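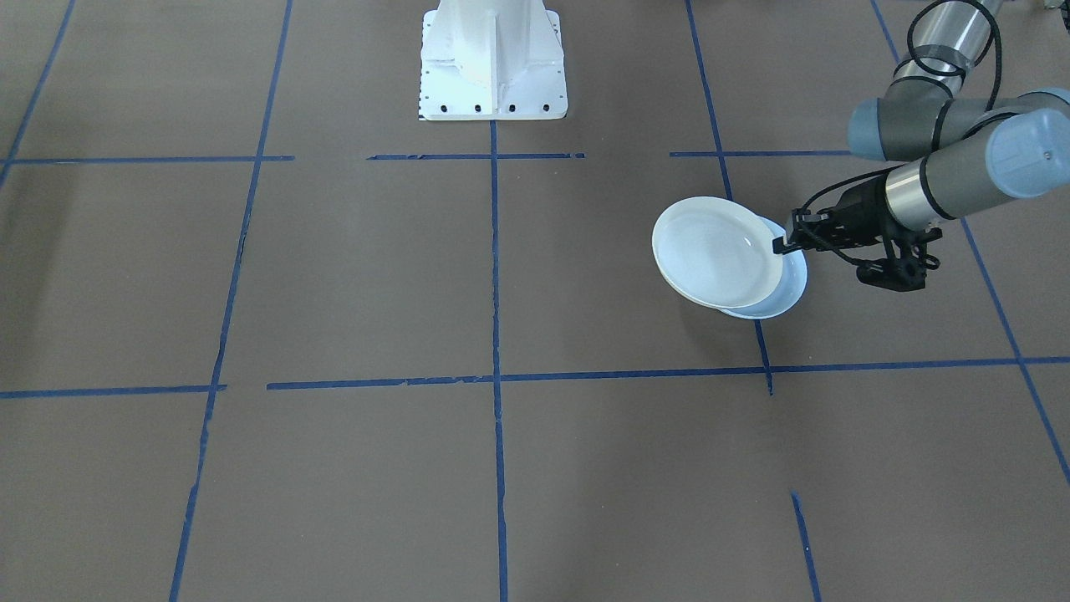

Rumik Plate Handling Cell
Item no. 1387
Manufacturer: Zervas Handling, Imcombe
Availability: built to order, ask for delivery time

Overview
Setup and calibration
Care of the gripper fingers
Spare parts
Questions from customers

Overview

The Rumik cell picks plates and shallow bowls from a flat work surface and puts them down again in a row or in a stack. It is delivered to dish testing rooms, to glaze laboratories and to training kitchens. The complete cell includes the arm with gripper, the wrist camera, the overhead camera, the controller and the Mevach software, already installed.

This page is mostly for the people who set up the cell and look after it. If you only need prices, please write to our sales office.

Dish diameter, maximum: 300 mm
Gripper opening, maximum: 44 mm
Stack height: two dishes of the same shape
Surface: flat, matte, one color
Guarantee: 6 months on moving parts, fingers not included

The gripper takes a dish by the rim, from one side. For this reason the rim must stand a little above the surface so that the lower finger can go under it. Completely flat boards and tiles can not be picked with the standard fingers.

Setup and calibration

Bolt the pedestal first and tighten all the bolts in the foot plate before you place any covering. After that, check the pedestal with a level in both directions and write down the values in the service book. You will need them later if the arm must be moved.

Cover the work surface with matte brown paper. Shiny paper gives reflections, and the camera can take a reflection for the rim of a dish. Pull the paper smooth. Small wrinkles do not disturb, but a fold which stands up can catch a finger.

Now lay the blue tape. The lines do not need to be perfect. The software does not measure from them; they are for the operator, who has to put the dishes back in the same field after each run. Gaps between the pieces are also no problem. Please press the ends down well with your thumb, and do it again after the first day, as the ends are the part which comes up.

When the paper and the tape are ready, start the routine "Surface" in Mevach. The arm goes slowly over the work area with the wrist camera. Keep hands and tools away until the message "Surface stored" is shown. You must repeat this routine each time the paper is changed.

The next step is the approach. Put one white plate inside a field and choose "Teach rim". Move the arm by jog until the fingertips are beside the rim, at the height of the paper plus one thickness of tape. The fingertips should be in the lower part of the camera picture. If you do not see them at all, the camera holder is turned too far up. Loosen the clamp, turn it a little, tighten it, and begin the step again.
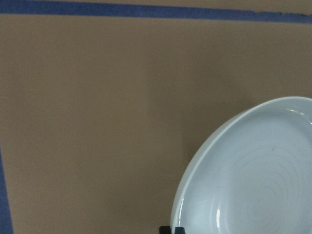 Go to the rim in small steps, the last ones with the slow jog key. A fingertip may touch the outer edge of the plate, but it must not push it. If the plate moves on the paper, go back and teach the point again. Do not try to correct the position by hand while the arm is switched on.

Light is the second matter. Glossy glaze will always show some bright spots, and Mevach can ignore them when they stay in the same place. In the menu "Light", take one picture with the room lamps as you use them every day. A window with changing sun is more difficult. Our service technician Ifigeneia Nikolaidis recommends a simple roller blind, and to do the light picture again in March, when the sun comes into many rooms from a different height.

Teach the stack only when single dishes are picked without error. Use two dishes with different colors for the first stack, for example one light blue and one white. With two white ones the camera has much more work to find which rim belongs to which dish, and so do you.
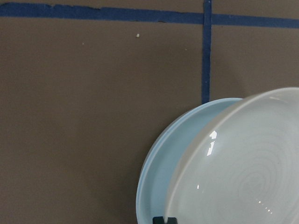

For a stack, the parameter "Rim select" decides if the gripper takes the upper dish alone or both together. Value 1 is upper only. Value 2 is both. With value 2 the lower finger goes under the lowest rim, and the closing force is raised by one level automatically. Please do not raise it more by hand. A thin rim can break, and the pieces will damage the pads.

Dishes which lie one on the other but not in the center can be picked also, as long as both rims are between the fingers. If the difference is too large, the message "Rim outside" comes and the arm returns to its waiting position.

Crumbs on the paper should be brushed away before each session. A soft brush is enough. Do not use a wet cloth on paper.
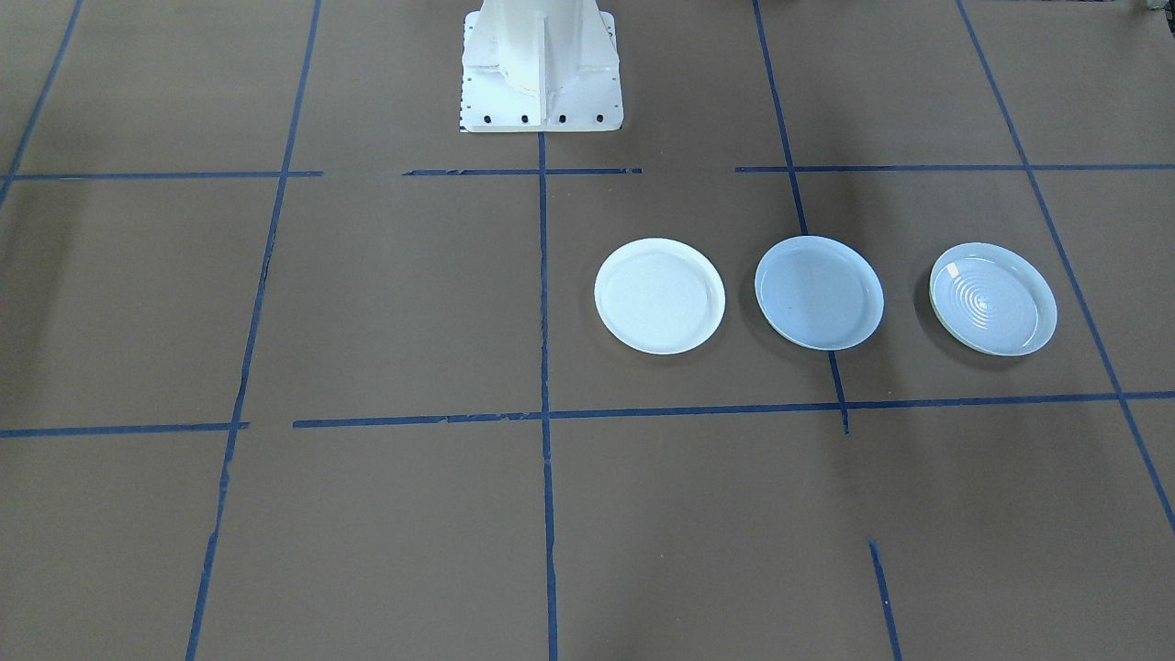
CARE OF THE GRIPPER FINGERS

The fingers are black and the pads are black too, so wear is not easy to see. Use a lamp from the side. A pad must be changed if it has a groove from the rims, if a corner is missing, or if it feels smooth like glass.

To change the pads:

1. Send the arm to the position "Service" and switch off the drive.
2. Unplug the gripper cable at the wrist. Hold the plug, do not pull on the cable.
3. Remove both fingers. Keep left and right apart.
4. Take off the old pads and clean the metal with alcohol. Wait until it is dry.
5. Press the new pads on, starting from the tip.
6. Mount the fingers and plug in the cable.
7. Do "Teach rim" again with one plate.

While the arm stands in the service position, look at the cable which runs outside along the arm. It must have a loop at each joint and must not rub at the joint covers. If you find a shiny place on the cable, move the clip a little and look again next week.

Spare parts

Finger pads, pair
Finger set, long, for deep plates
Wrist camera holder with clamp
Cable clips, bag
Blue tape, roll
Brown paper, roll

When you order, please give the item number of the cell and the serial number from the controller door.

Questions from customers

Can we use a different color of tape?
Yes, if it is not close to the color of your dishes. With light blue dishes we use a dark blue tape and have no trouble.

The arm stops above the dish and does not go down. What is wrong?
In most cases the paper was changed and "Surface" was not repeated.

Must dishes lie inside a field, or can they lie on a line?
Both is possible. A dish on a tape line can stand a little higher on one side, so for thin rims teach the height there too.

Service by telephone from 8:00 to 16:00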